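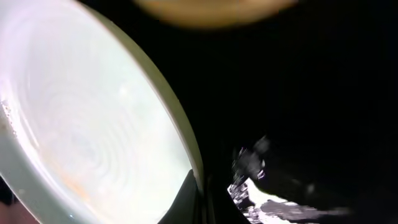
접시 닦는 식탁, 가까이에서

홈 | 살림 | 그릇장 | 사진 모음 | 소식 | 검색

2월, 목요일
글·사진 세코미츠(Sekomitz) 살림 편집부

그릇 사진이라고 하면 보통 음식이 예쁘게 담긴 모습을 떠올리시죠. 저는 다 먹고 난 뒤의 그릇이 더 좋습니다! 소스가 비켜 간 자리에 드러나는 유약의 윤기, 접시 한가운데에 혼자 남은 부스러기, 그 옆에서 대기 중인 스펀지까지. 그래서 이번 사진 모음은 접시를 닦는 식탁 위만 담았어요. 장소는 스탈루트빌(Stallutville)에 있는 저희 작은 스튜디오이고, 조리대 대신 나무 식탁을 그대로 썼습니다.

먼저 맨 위의 접시 이야기부터 할게요. 멀리서 보면 그냥 하얀 접시인데 가까이 다가가면 안쪽에 희미한 소용돌이가 돌고 있어요. 둥근 선이 겹겹이 안으로 감겨 들어가는데, 물레 자국 같기도 하고 닦은 자국 같기도 해서 한참을 들여다보게 됩니다. 둘 중 어느 쪽이든 저는 이 무늬가 마음에 쏙 들어요. 두툼한 테두리는 차분한 세이지빛이라 안쪽의 반짝임이 더 살아나고요. 아래쪽에 살짝 비치는 따뜻한 주황 기운도 놓치지 마세요(얼룩인지 어디서 비친 색인지는 저도 확신이 없습니다).

쟁반 위의 작은 설거지터

식탁에서 그릇을 닦을 때는 쟁반이 있으면 정말 편해요. 저희는 크고 둥근 것과 네모난 것을 나란히 놓는 조합을 좋아합니다. 둥근 쟁반에는 닦을 접시를 모으고, 네모난 쟁반에는 닦은 것을 옮겨요. 둘 다 검은색으로 맞추니까 옅은 색 그릇이 또렷하게 떠 보이고, 어디에 뭐가 묻었는지도 금방 눈에 들어오더라고요. 쟁반을 고르실 때는 테두리가 조금 올라온 것으로 고르세요. 나뭇결이 진한 식탁일수록 물방울 하나에 마음이 철렁하잖아요!

접시는 연노랑과 연한 민트를 섞어 쓰고 있습니다. 처음에는 같은 색으로만 8장을 맞출 생각이었는데, 섞어 놓고 보니 이쪽이 훨씬 즐거웠어요. 갈색 나무 위에서 두 색이 얼마나 산뜻한지 꼭 보여 드리고 싶었습니다. 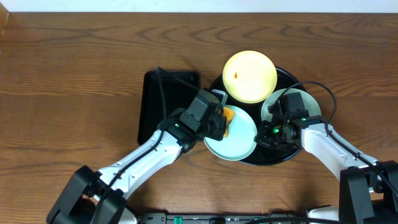
검은 둥근 쟁반에 모인 연노랑 접시와 민트 접시들. 주황색 스펀지는 왼쪽 민트 접시 위에, 작은 부스러기는 노란 접시 위에.

저는 이 중에서 노란 접시의 부스러기가 제일 좋아요. 주황빛 도는 갈색의 아주 작은 조각인데, 이게 있어서 식탁이 갑자기 진짜 식탁처럼 보이거든요. 나뭇결도 봐 주세요. 진한 선이 가로로 물결치듯 흘러가는 모양이 참 근사합니다. 이런 결의 상판은 무늬 있는 식탁보를 덮기가 아까워서 저희는 늘 맨 상판으로 둡니다.

이 페이지는 더 편리한 이용을 위해 쿠키를 사용합니다. 동의 | 설정

스펀지 예찬

이제 제가 가장 하고 싶었던 이야기, 스펀지입니다. 수세미 서랍에 이것저것 다 넣어 봤지만 결국 손이 가는 건 평범하고 네모난 폼 스펀지예요. 큼직한 걸 사서 반으로 자르면 접시 안쪽의 둥근 선을 따라가기도 좋고, 모서리가 살아 있어서 테두리 밑의 좁은 홈까지 들어갑니다. 스튜디오에서는 한 번에 4개씩 꺼내 두고 유리용, 접시용으로 나눠 써요. 니베두라(Nivedura) 주방용품점에서 묶음으로 사 오는데, 색은 늘 노랑이나 주황 계열로 고릅니다. 어두운 쟁반 옆에 두면 기분이 환해지니까요!

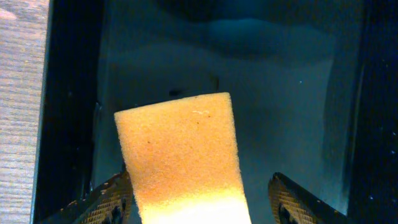 그리고 폼 스펀지의 매력은 역시 그 촘촘한 구멍이죠. 고운 모래를 굳혀 놓은 것 같은 결인데, 보고만 있어도 거품이 얼마나 잘 날지 상상이 됩니다. 빛을 받으면 짙은 황토빛에서 크림색까지 색이 스르르 바뀌는 것도 재미있고요. 쓰고 나면 꼭 짜서 세워 두세요. 눕혀 두면 아래쪽이 좀처럼 마르지 않아요. 세제는 접시가 아니라 스펀지에 조금만 묻히고, 노란 접시처럼 부스러기가 붙은 것은 먼저 마른 행주로 털어 내면 스펀지가 훨씬 오래 깨끗합니다.

다음 사진 모음은 워쿠(Worku) 그릇 시장 편이에요. 옅은 색 접시만 골라서 최대 100장까지 올려 볼 생각입니다. 벌써 메모장에 보고 싶은 가게를 2쪽이나 적어 놨어요. 닦을 때마다 기분 좋아지는 접시가 있다면 댓글로 색을 알려 주세요. 민트라면 특히 반갑습니다!

이전 모음: 유리컵과 창가
다음 모음: 준비 중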